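Home from Garkero, and already making lists

I have been back from Garkero for four days now and I still haven't emptied the suitcase. It is sitting at the bottom of the stairs with a lanyard trailing out of the side pocket, and every time I go past it I think of something else I meant to write down, so I've made a pot of tea and I'm going to get it all out before it goes.

For anyone who hasn't heard me go on about it (lucky you), Garkero is the September board games weekend up in Drestitz. I first went when it was held in two rooms over a snooker hall and you had to bring your own chair if you wanted to be sure of a seat. This year they sold 3,000 tickets and filled the whole of the old Doucette building, all three floors of it, with the trade stalls downstairs, the open tables in the middle and the talks and tournaments right up under the roof. I was a bit worried it would have lost its friendliness along the way. It hasn't! Within ten minutes of getting through the door I had been given half a flapjack by a stranger and talked into a game about lighthouse keepers.

The lighthouse game is called Emel, and I'm going to be boring about it for months. You each have a stretch of coast and a little handful of ships trying to get past it, and on your turn you can either light your own lamp or pinch the oil from somebody else's. It sounds mean and it is mean, but the rounds are so short that you hardly have time to sulk. Colleen Marchand, who was showing us how it went, had clearly explained the rules two hundred times since breakfast and still managed to laugh when I put my ships on the wrong side of the rocks. I came last both times. I bought a copy anyway.

I did the library next, which was the part I had been looking forward to all summer. There were 657 games to borrow, all on long shelves in alphabetical order, and you handed over your badge and took whatever you fancied to a table. My plan was to work through a sensible list of things I'd read about and never played. What I really did was stand in the D section for twenty minutes reading the backs of boxes, then borrow an old railway game I already own because the two people beside me needed a third. It was a lovely afternoon, and I don't regret it, but the sensible list came home with hardly a tick on it.

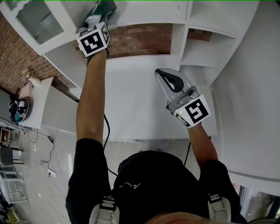
White desk, white shelves, black T-shirt.

Upstairs I caught two talks. The first was on making games easier to read for people with poor eyesight, and I wish every publisher in the building had been made to sit through it. The speaker passed round two versions of the same deck, one with the tiny curly lettering it was sold with and one she had redone herself in good plain type, and there was a sort of groan along the row as each of us held them up to the light. The second was Clifford Vachon on the history of the paper score pad. I only went in for the sit down, and I came out wanting to start a collection. He has held on to every score sheet from his family's games since he was a boy, including the ones with rude remarks in the margins, and he read some of them out in the voices of his aunts.

Now for the grumbles, and there aren't many. The queue for tea on the middle floor was dreadful both mornings, and by four o'clock there was nothing left to eat but crisps. The quiet room was a very good idea, but it shared a wall with the giant tumbling tower, so every so often there was an almighty crash and everybody in there jumped out of their skin. And the stairs! I know it's an old building and there is only so much to be done about it, but the lift was out of order for most of the first day, and I saw more than one person give up on the talks altogether. I've written to the organisers about that and had a very nice reply, so fingers crossed for next year.

I played in the Saturday-night-style big quiz as well, in a team put together from whoever was left at our table, and we did rather better than we deserved. The scores were added up across all the rounds, with points for silly things like drawing a meeple with your eyes shut, and we finished on 3,957, which put us fourth. The winners got a trophy made of glued-together dice. I would have quite liked that for the mantelpiece – though I can imagine what would have been said about it at home.

As for what came back in the car, there's Emel, of course, and a second-hand word game with one tile missing (the seller had cut a new one out of card and I think I like it better than the others), plus a cloth bag I didn't need and a set of wooden sheep. The sheep don't belong to any game. They were in a bowl by the till and I was tired.

If any of the flapjack people are reading, please send me the recipe. I've got friends coming round next week to be beaten up and down the coast at Emel, and I'd like to have something decent to put on the table.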